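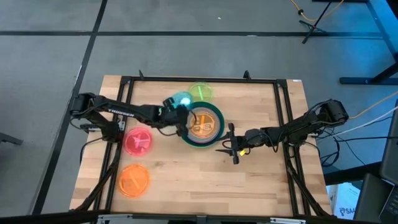 Lid bench, left arm working, right arm waiting its turn.

Okay, a little thread on how I keep this two-arm table going, for the three of you who asked. 🧵

**1/** Every morning starts with the bolts. The arms hang off the black extrusion on opposite sides of the tabletop, and the base bolts creep. I go around with a hex key before I power anything up (2 were a quarter turn loose today!).

**2/** Then home both arms, left one first. If they wake up together they like to meet in the middle, and I've already replaced one finger pad this month.

**3/** Pads! Wipe them with alcohol every 200 picks. Plastic lids are slick and see-through, and a greasy pad lets them slide right when you think you've got one. I went 38 picks past that once and spent the afternoon chasing a lid across the carpet.

**4/** Cables next. The bundles on the right arm need slack at full reach, so I drive it out as far as it goes and watch the ties. Ivone Rezende showed me a looser loop at the shoulder and I haven't had a dropout in 7 weeks.

**5/** Lids go back to the same starting spots between runs, with the nested stack off to the right. I used to eyeball it. Don't eyeball it, tape a sheet down once and trace around them.

**6/** Still on my list: a squeak in the right wrist, and the spare pads from Laryea, which are supposed to ship this week. Will post when they're on.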